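# The checklist says pass 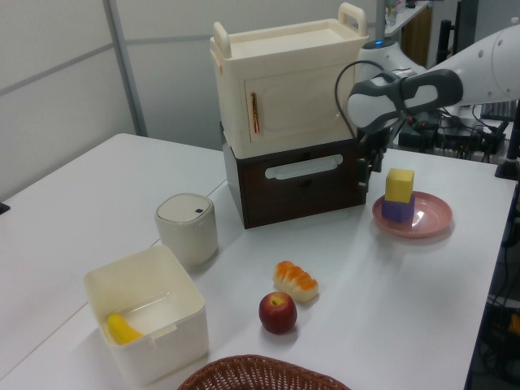

*Toy cabinet on top of the drawer unit, arm in from the right, groceries in front.*

I spent most of March reading the Brideck guide to good practice for tabletop manipulation, and I still can't tell you what it wants from me. It runs to 242 numbered items. A lot of them are fine. Keep a log. Write down who changed the gripper settings. I have no quarrel with any of that.

My trouble starts with the section on "representative household layouts." A layout passes if it has something that opens, something that holds things and a few graspable items. Well, look at ours. A cabinet door with a vertical handle, a drawer with a horizontal one, a white bin with a banana in it, an apple, a bread roll, a purple cube with a yellow cube on top of it on a pink plate. Full marks. I don't know anyone whose kitchen looks like that, and the guide never asks.

Then there's the rule about cables. Item 591 (the numbering skips, don't ask me) says cables near the end effector should be "suitably managed." Suitable to whom? The black one by our gripper loops up and over toward the cabinet. Braulio Serrano read the item and said that was managed. I read it and said it wasn't. We both quoted the same sentence.

Stutix sells a review against the guide for $3975. Prasent will do it for $2000 and a shorter report. I asked both whether anybody would watch the arm move. Stutix said that was "out of scope." Prasent hasn't written back.

What I'd want is dull stuff. State how far an object may be from its mark before the trial is thrown out. Say what happens to the failed runs. Make people publish the layouts they dropped, which Tovar used to do and then stopped doing when the new template came in.

Braulio thinks a vague standard beats none. Maybe. I've filled in items 1 to 60 and I'll do the rest when someone tells me what "suitably" means.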